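Boletín interno de Stemus
9 de septiembre de 2018

Recogida de demostraciones para Trolitz: estado de la tarea de laboratorio

La segunda tanda de demostraciones teleoperadas para Trolitz está en marcha. El objetivo de la tanda es cubrir la manipulación de material de vidrio delgado, que en la primera quedó mal representada: casi todos los episodios correspondían a objetos opacos de más de 40 mm de ancho, y la política entrenada con ellos cerraba los dedos demasiado pronto o a una altura equivocada en cuanto el objeto era estrecho y transparente.

El protocolo prevé 70 episodios por operador, repartidos en 4 bloques. Dentro de cada bloque se mantiene fija la disposición de la mesa y se varían la postura inicial del brazo y el ángulo de aproximación. Entre bloques se mueven la gradilla y el vaso. Se registran posiciones articulares, consignas enviadas a la mano, corriente por dedo y vídeo de la cámara fija, todo con la marca de tiempo del controlador. Los episodios fallidos no se borran. Se etiquetan con el código de fallo y se guardan en el mismo directorio, porque Egan los usa para ajustar el detector de agarre perdido.

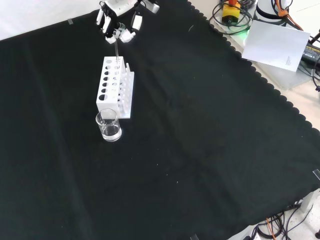

El vidrio sigue siendo el caso difícil para la estimación de pose. El módulo de visión segmenta bien los dedos y la gradilla, pero pierde el contorno de la varilla en cuanto el fondo es claro, y de ahí la tela negra que cubre casi toda la mesa. Contra ella el vaso conserva un borde utilizable, incluso con líquido dentro. El tramo problemático es el último, con la punta de la varilla ya metida en la gradilla blanca: vidrio transparente sobre plástico claro, sin apenas gradiente. Para ese tramo la etiqueta de pose se calcula por cinemática directa a partir de los dedos y se marca como inferida.

Dos observaciones para quien prepare sesiones. La tela debe quedar sujeta con cinta por los bordes antes de calibrar; un desplazamiento de 4 mm entre episodios arrastra la gradilla y obliga a repetir el bloque. Las pelusas blancas generan falsos positivos en el detector de puntos característicos. Conviene pasar el rodillo al inicio de cada bloque y anotarlo en la hoja de sesión.

Queda abierta la cuestión de los reintentos dentro de un mismo episodio. Hasta ahora, si el operador fallaba la inserción y corregía sin soltar la varilla, el episodio se contaba como válido. Lorcombe pide separarlos, con un campo adicional que indique el instante de la primera corrección. El cambio afecta al formato de metadatos y se aplicará a partir del próximo bloque; los anteriores se reetiquetarán a mano a partir del vídeo.

El conjunto completo, con la partición de validación ya cerrada, se publicará en el servidor interno en diciembre. Hasta entonces, las copias parciales no deben usarse para comparar modelos.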